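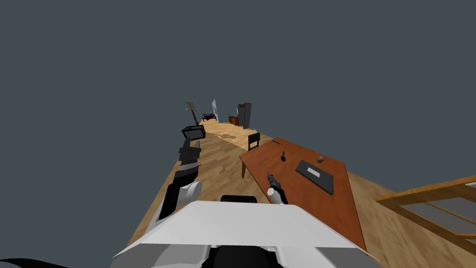
Trakum Release Hold: Frequently Asked Questions

Last updated in March. Applies to all sites running Trakum on two-arm units, and to anyone using the Cukgate simulator for testing.

What happened?

During a tabletop pick-and-place run at the Halász site, the left arm of a two-arm unit moved when it should have been holding still. The right arm was working over the table. The left arm had been parked out to the side, and it swung inward until it met the table leg and stopped on a torque limit. The table shifted. A tray slid off the edge and broke.

Was anyone hurt?

No. The operator was outside the marked area and pressed the stop button. The unit cut power to both arms as designed. The gripper on the left arm had a bent finger and was replaced.

What was the cause?

Trakum keeps a separate hold command for each arm. The hold has to be refreshed every 200 milliseconds, or the controller treats it as expired. When the right arm's planner ran long, the refresh for the left arm waited in the same queue behind it. If the wait passed 500 milliseconds, the left arm dropped its hold and went back to the last goal it had stored. At Halász, that goal was left over from an earlier task on the other side of the table.

There were two faults here. The refresh should never have shared a queue with the planner. And an arm with an expired hold should stay where it is, with brakes on, and report an error. It should not go looking for an old goal.

Which versions are affected?

Trakum 7 and its point releases, up to the one that carries the fix. Version 6 uses a single hold for both arms and does not have this problem. Single-arm units are not affected on any version.

How do I tell whether my unit is affected?

Open the service page and look at the hold mode line. If it reads "per arm" and the fix is not listed under installed patches, the unit is affected. If it reads "joint," it is not.

If you can't reach the service page, treat the unit as affected until someone has checked.

What should I do right now?

Stop running two-arm tasks on affected units until the patch is on. If you have to move the unit, use the pendant with one arm powered down at the breaker. Software disable is not enough, as it goes through the same hold command.

Clear the stored goals on both arms. The option is under Maintenance, then Motion, then Clear Goals. It has to be done once for the left arm and once for the right. Clearing goals lowers the risk but does not remove the fault.

Can I keep running one arm and leave the other one parked?

Not on an affected version. That is the setup in which the fault occurred. The parked arm needs its hold refreshed the whole time the other arm is working, and a long plan on the working arm is what starves it.

Why didn't the collision check stop it?

The collision check runs when a new goal is accepted. The old goal had already passed its check, with the table in a different position, so it was not checked again. The patch runs the check every time an arm leaves a hold, no matter where the goal came from.

Why did testing miss it?

The release was tested in Cukgate for 3,800 runs with no hold failures. Most of those runs used a bare table or a table with one item on it. Plans were short and the queue never backed up far enough to matter. The Halász task had several items on the table and a narrow approach to the tray, and the planner took much longer to find a path.

The simulator also ran its clock in step with the planner. If the planner was slow, simulated time slowed down with it, and the hold never expired. A real controller does not wait. We should have caught this when the per-arm hold was added, and we did not.

Has the fault been reproduced in simulation?

Yes. Climatier, who maintain the Cukgate scenes for us, built a new room for it. The robot faces a table with a tray and a few small items on it, there is a chair near one corner, and other furniture stands at the far end of the floor. With the clock set to run freely, the fault came up on the first day. Sinéad Sheehan, who led the review, has asked that this room stay in the regression set for good.

The room is plain to look at, and the floor simply ends with nothing past it. That has no bearing on the result. The arms, the table and the items have collision shapes, and those are what the test depends on.

How do I run the same test?

Update Cukgate first. Then load the scene called Table Hold from the shared library and do the following:

Set Clock to Free. The default is still Stepped, and a stepped run will pass on a faulty version.
Load your own Trakum build, including any site settings for arm speed.
Store a goal for the left arm on the far side of the table, then park the arm to the side.
Start the tray task on the right arm and let it run for at least 200 cycles.
Check the log for "hold expired." One entry is a failure, even if the arm did not move.

The last step matters. In several of our runs the hold expired and was refreshed again before the arm had gone anywhere. On the screen everything looked fine.

Does the scene need to match my room?

No, but it helps if the table height and the distance from the robot are close to yours. Planner time depends a good deal on how much reach is left once the arm is over the table. You can change both under Scene Settings. Leave the items on the tabletop in place, or add your own. Taking them off makes the plans shorter and the test weaker.

What does the patch change?

Hold refresh now runs on its own thread at a fixed rate. An expired hold locks the arm and raises error H-12. Stored goals are deleted at the end of each task. The collision check runs on every exit from a hold.

How long does the patch take to install?

Plan on the unit being down for a morning. The install itself is short, but both arms have to be homed afterward and the brake test has to be run on each one. Don't skip the brake test. The new behavior relies on the brakes to keep a locked arm in place, where the old one relied on the motors.

I installed the patch and now I get H-12 several times a day. Is that a new fault?

Usually not. It means the controller is missing refreshes for some other reason, and before the patch you had no way to see it. The most common cause we have found is logging set to Full on a unit with the older controller board. Set logging to Standard and try again. If the error comes back, send us the log and leave the unit off.

Do not raise the 500 millisecond limit to make the error go away. The setting is still in the file for factory use - changing it puts you back close to where Halász was.

Do I need to report a past incident?

Yes, if an arm on a two-arm unit ever moved without a command, even a small amount. Several sites have told us about an arm that "twitched" or "settled" while parked and was never written up. Send whatever you have. Logs are best, but a note with the task name and the time of day is still useful to us.

Will damaged parts be replaced?

Grippers, wrists and covers damaged by this fault are replaced at no charge. For tables, trays and other site property, fill in the claim form and attach the incident log. Allow a few weeks for a reply.

Who do I contact?

Use the Trakum support desk and put "release hold" in the subject line so it goes to the right people. For questions about the simulator scene, write to the Cukgate list. Please don't send controller logs to the list, as it is open to all users and the logs include site names.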